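Sollus Laundry Trial Ends Its First Month; Towels Mostly Folded

VERUNCOMBE, February: Two garments in a white mesh basket are now a fair morning's work at Sollus.

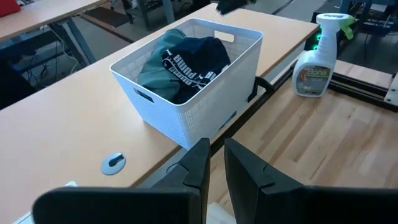 Can a robot do the laundry yet?

Parts of it, slowly, if somebody else handles the socks. A machine can usually pick up a shirt. Knowing which end of the shirt it has picked up is a separate line of research.

Sollus today released results from the first 30 days of its household chores trial, run with the Mahmoud laundromat chain at its Trullodton branch. The robot attempted 240 items taken from ordinary mixed loads. It folded nearly half to a standard the branch would hand back to a customer. The rest were refolded by staff, who were paid for it and had opinions.

Towels did best. Hooded sweatshirts did worst, and fitted sheets were withdrawn from the trial on the first Thursday by mutual agreement. The average T-shirt took 11 minutes, a figure the company expects to improve and would prefer not to see in a headline.

Shop-floor jobs went somewhat better. The robot restocked detergent shelves and carried full baskets between counters without complaint, although it twice had to be collected from behind the dryers.

"We are not announcing the end of housework," the company said in a statement. "We are announcing a decent stack of towels."

The second stage begins at the same branch next month and adds pillowcases, pants and wiping down a counter. Sollus has no plans to sell a home version this year and asks that people stop sending it their ironing.

Trial results are available on request from the Sollus press office, Veruncombe. Visits to the Trullodton branch can be arranged for weekday mornings, before the after-work rush.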